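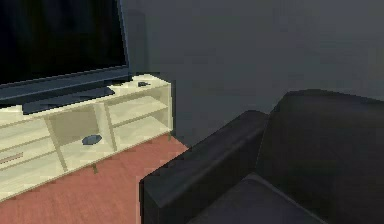
Section 4. Wall Bracket and First Power-On

Read this section through before you drill. The Craddock soundbar weighs more than it looks, and the bracket must be fixed to solid wall or to studs.

You will need: a drill, a level, a pencil, a Phillips screwdriver, and the hardware bag marked B. Bag A is for the shelf feet and can be put aside.

4.1 Fitting the bracket

1. Hold the paper template against the wall and check it with the level. Tape it down.
2. Mark the four outer holes. The center hole is used only on plaster walls.
3. Drill each hole and push in the wall plugs until they sit flush.
4. Remove the template. Screw the bracket on with the arrow pointing up.
5. Pull down firmly on both ends. If it moves, take it off and start again in a new spot.

CAUTION: Check for pipes and wiring before drilling. Do not mount the unit above a heater.

Note: The bracket is 900 mm wide. Leave at least 110 mm of clear space above it – the unit lifts up and over the hooks when you hang it.

4.2 Hanging the unit

1. Connect the power cord and the HDMI cable first. The sockets are hard to reach later.
2. Lift the unit onto the hooks and let it drop into place. You should hear two clicks.
3. Tighten the locking screw under the left end by hand.

4.3 First power-on

1. Plug the cord into the wall outlet. The front light turns amber.
2. Wait 20 seconds. The light turns white.
3. In the TV sound menu, choose HDMI ARC or eARC.
4. Play something with speech in it and set the volume low to start.

If the light stays amber, unplug the unit, wait a minute, and repeat from step 1. If it blinks red, see Section 7.

Note: Units with a serial number below 1325 have the locking screw on the right end. All other steps are the same.

Revised February 25, 2025. Text: Harish Marar.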